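Nindgate Youth Soccer - progress report to the Kekana grant office
Aug 13, 2021
Written by Iulian Onu, girls program

Hi all,

You asked for a page or so on how your money is being spent, so I'll start with the number you probably want. Of the 3,380 dollars for this half of the year, we have 787 left. Most of the rest went on field rental at Mirevholm and on referee fees, which went up in July (I did grumble, and I did pay). The new goals came in a little under the quote and I put the difference straight into nets and corner flags.

We have 198 girls signed up right now across the U9 to U17 groups, and I'm thrilled with that! The U11s grew so much that we split them into two squads, which meant finding a second coach in a hurry and moving one practice to the small field behind the parking lot. The grass there is lumpy and slopes toward one goal, so we swap ends every ten minutes or the kids get very vocal.

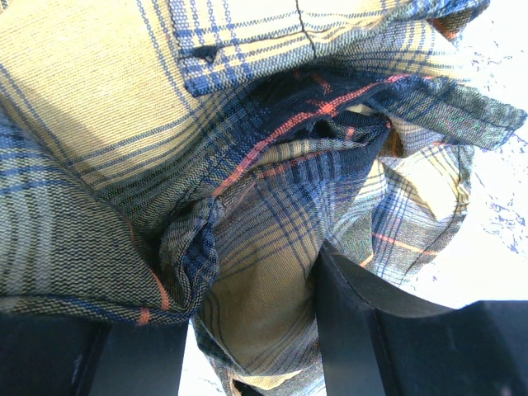
Plaid shirt, close up.

The U15s played in the Jikgate summer tournament and came home with two wins, a tie and a loss. The loss was the semifinal, 1-0, on a free kick in the last few minutes, and we had hit the post twice before that. Our keeper was terrific all weekend. I was proudest of the second match, where we were down two at the half and got it back to 3-2 with some really patient passing, the kind of thing we've been drilling since spring (and that I had begun to think was going in one ear and out the other).

The U17s had a quieter stretch. Three of them were away for most of July and we borrowed players from the younger group for two friendlies, both ties. The fitness sessions are going well, though, and I'd like to keep them going through the fall if the budget allows.

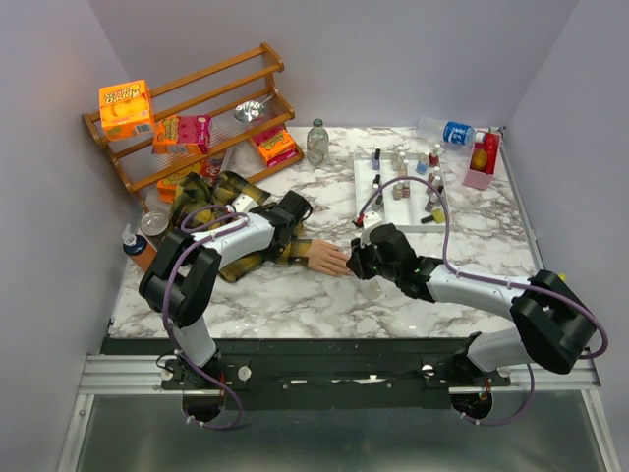
What's slipping

The coaching course. I told you in the last report that four of our parent coaches would have their certificates by now, and only two do. The other two missed the practical day and the next one is in the fall - I've already put their names down. The fee carries over, so it costs you nothing extra.

Uniforms are late too. We ordered in plenty of time, then the supplier sent 6 boxes of the wrong blue, and I sent them back. The U9s are playing in last year's shirts for now, a few of them down to the knees,
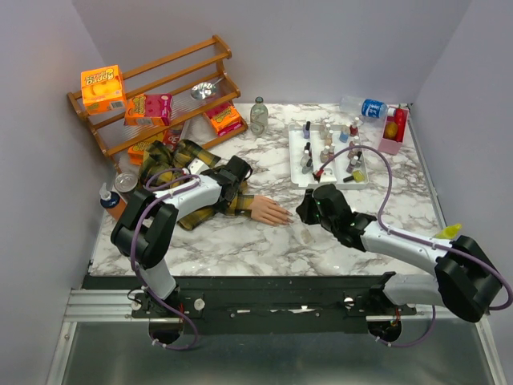 and I'd say they care a lot less about it than their parents do. The replacements should be here before the first league game. If they aren't, we'll wear practice bibs and get on with it.

For the fall I'd like to move part of the 787 over to lights for the small field, as we lose the evenings fast up here. Could you let me know if that's okay under the grant rules or if you need a separate form? I'll send the referee receipts and the Mirevholm rental invoice along with the next set of accounts.

Thanks again,
Iulian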